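The Lining

Concetta Tedesco had been cutting suits for 40 years, and she still got a thrill out of a good lining.
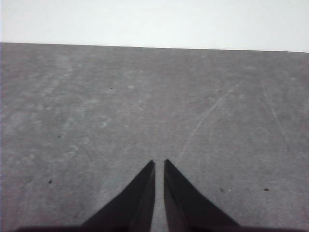

"Feel this!" she said, and she threw a length of plum-colored silk across Remo's knees before he had even sat down properly. "No, with the back of your hand. The front of your hand is a liar."

Remo Sanna felt it with the back of his hand. It was wonderful, like putting your knuckles in a stream. He had come in for a plain navy suit, something he could wear once on Friday, for the Katdale interview, and then to weddings until he died. He had a number in his head and the number was small.

"I was thinking gray for the lining," he said. "Or whatever comes with it."

"Whatever comes with it!" Concetta called to the back room. "Vittoria, did you hear?"

Vittoria Parisi had heard. She came out with pins stuck all down her sleeve and a grin on her face, and she walked once around Remo the way people walk around a car they might buy.

"Left shoulder's lower," she said.

"It's the bag," said Remo. "I carry a bag."

"Everybody's left shoulder is lower. Yours has character, though. We'll put a little something in there and you'll stand like a duke."

And then they were off, the pair of them, measuring and arguing and calling out numbers (his chest was 108, which made him feel oddly proud, as if he'd scored it). They argued about lapels. They argued about vents, one or two, and Vittoria won, so two. Old Ottavio Dal Bello leaned in from the barbershop next door to vote for a ticket pocket, and he stayed for coffee, and he told Remo all about the jacket he'd had made in this same room the March he got married, bottle green, with horn buttons! He still had it. He still got one arm into it.

"What did you say to them?" Remo asked. "At the wedding. Did you make a speech?"

"Not a word. I just kept opening the jacket so people could see the inside."

Remo looked down at the silk. It had slid nearly to the floor and he caught it without thinking, and there it was again, that cool rush over the knuckles. He thought of the long table at Katdale and the people behind it with their pens. They would see navy. Only he would know.

"How much more is the plum?" he asked.

"Sixty," said Vittoria.

"For you, 60," said Concetta at the same moment, and the two of them burst out laughing, and so did Ottavio, with his coffee going everywhere.

"All right," said Remo. "The plum. And the ticket pocket."

"Bravo!" said Ottavio.

Concetta was already reaching for the chalk. "Now stand up straight," she said, "and don't breathe in. I want you as you are."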